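Notes for my talk, Idora meetup, 2024-01-26

Slide 1. Say hello, thank Yareli Robles for the invitation. Speak slowly.

Slide 2. What we collect: people doing small housework at home, recorded from the head. In October we had 1000 clips. Today we have 3112.

Slide 3. Why bathrooms are difficult. Mirrors show a second person. White objects stand before white tiles. Both hands often do different jobs at the same time. Pause here, let people look.
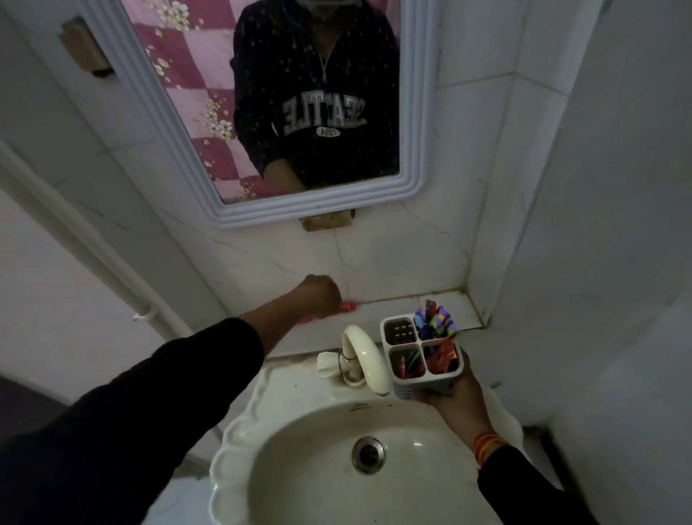 Slide 4. Labels. Every clip gets three labelers, and they write one short sentence for each hand. When they disagree, we keep all the sentences and Fasska (our review tool) marks the clip for me. Mention the Rurnville homes only if there is time.

Slide 5. Questions. Have the water ready.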